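My handwriting has gone. I noticed it in April, when I had to fill out a form at the Clurngate post office and the clerk asked, kindly, whether I'd like to print. I was printing.

So I've been copying things out by hand. The idea came from Gumaro Orozco, who taught me in high school and still answers my emails with more patience than they deserve. He said to pick a book I liked and copy one page a day, in pen, no skipping the boring parts. I picked a novel that has a great many boring parts. I had remembered it as brisk.

The first week was mostly pain in the thumb. After that I began to notice commas. When you read at normal speed a comma is a speck of dust, but when you have to make each one yourself you start asking what it's for. I copied one sentence that had 12 of them and by the end I felt I'd been walked around the block by somebody else's dog. 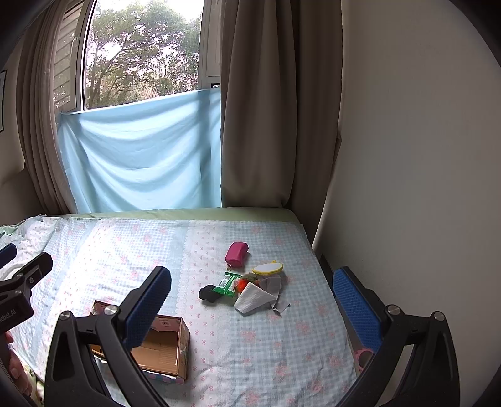

Trees out the window, blue cloth across the bottom of it.

I also learned that I don't read the way I thought I did. I skim. I've apparently been skimming since college, and there's a whole uncle in chapter two I had never met. He has opinions about drainage. He's now my favorite character.

Yao-tsung Hsu, my oldest friend from the Skelbridge days, thinks this is a ridiculous use of a grown person's evening and has told me so in a letter, typed. He reads up to two books a week and remembers their plots, which I find showy.

My page from last night came to 2444 characters, counting spaces, and yes, I typed it up afterward just to find out. That probably defeats the purpose. The last few lines lean downhill and one word is either "marriage" or "message." I checked the book. It was "manage."

Tomorrow's page is all dialogue, so plenty of white space, and I'm looking forward to it more than I should.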